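Leveo Infantil - Ciencia en casa - Tejidos
26 de julio de 2018

¿Por qué se arruga la ropa y cómo se dobla?

Nivel: segundo ciclo. Tiempo de lectura: 4 minutos.

Una prenda es una superficie flexible. Flexible significa que cambia de forma cuando una fuerza actúa sobre ella y que no siempre recupera la forma anterior. Una tabla apoyada en una silla sigue siendo plana. Una camiseta apoyada en la misma silla cuelga, se curva y forma pliegues.

De qué está hecha la tela

La tela se fabrica con hilos, y cada hilo se compone de fibras muy finas retorcidas entre sí. Hay dos maneras principales de unir los hilos.

Tejido plano. Unos hilos van a lo largo y otros a lo ancho. Se cruzan por encima y por debajo, como las tiras de una cesta. Con este método se hacen muchas sábanas y camisas.

Tejido de punto. El hilo forma bucles, y cada bucle pasa por dentro de otro. Así se hacen los jerséis, los calcetines y casi todas las sudaderas. Los bucles se abren al tirar de ellos, y por eso el punto se estira más que el tejido plano.

Qué es una arruga

Cuando la tela se dobla, las fibras de la cara exterior del pliegue se estiran y las de la cara interior se comprimen. Si el pliegue dura poco, las fibras vuelven a su sitio. Si la prenda pasa muchas horas bajo un montón de ropa, parte de las fibras conserva la curva. Esa curva es la arruga.

El agua y el calor influyen mucho. En el algodón, el agua afloja las uniones internas de la fibra. Al secarse, las uniones se forman otra vez en la posición que tenga la tela en ese momento. La plancha usa el mismo principio: calor, algo de vapor y presión sobre una superficie lisa.

Pliegue, doblez y costura

Conviene distinguir tres palabras. Un pliegue es cualquier curva de la tela. Un doblez es un pliegue hecho a propósito, siguiendo una línea. Una costura es una unión con hilo; no desaparece al estirar la prenda y sirve de guía para saber dónde empieza una manga o dónde termina el bajo.

El problema de encontrar la manga

Para doblar una prenda hecha un ovillo hay que averiguar primero cómo está colocada. Una tela arrugada oculta una parte de sí misma: unas zonas quedan encima y tapan a las demás. Un borde redondeado puede ser el final de una manga o un simple pliegue del centro. Las puntadas ayudan a decidirlo.
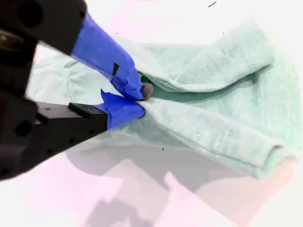

El método habitual consiste en pellizcar un punto, levantarlo un poco y observar qué parte se mueve. Si se mueve un tubo estrecho, probablemente sea una manga. Si se mueve toda la prenda, el punto elegido está en el cuerpo. Se suelta y se prueba en otro lugar.

Cómo doblar una sudadera

Extiende la prenda sobre una mesa, con la parte delantera hacia abajo.
Alisa la tela desde el centro hacia los bordes con la mano abierta.
Lleva una manga hacia la espalda y luego la otra.
Dobla los dos lados hacia el centro.
Sube el bajo hasta el cuello - queda un rectángulo - y dóblalo otra vez por la mitad.

Experimento

Material: dos pañuelos de algodón iguales y un poco de agua.

Moja un pañuelo, escúrrelo y arrúgalo hasta formar una bola. Haz otra bola con el pañuelo seco. Déjalas en un plato hasta el día siguiente y ábrelas. Compara las marcas de los dos pañuelos y anota cuál tiene los pliegues más definidos.

Vocabulario

Fibra: filamento muy fino con el que se forma el hilo.
Bajo: borde inferior de una prenda.
Puntada: cada paso del hilo a través de la tela.

Más fichas de esta serie: El jabón y la grasa. Cómo se seca una toalla.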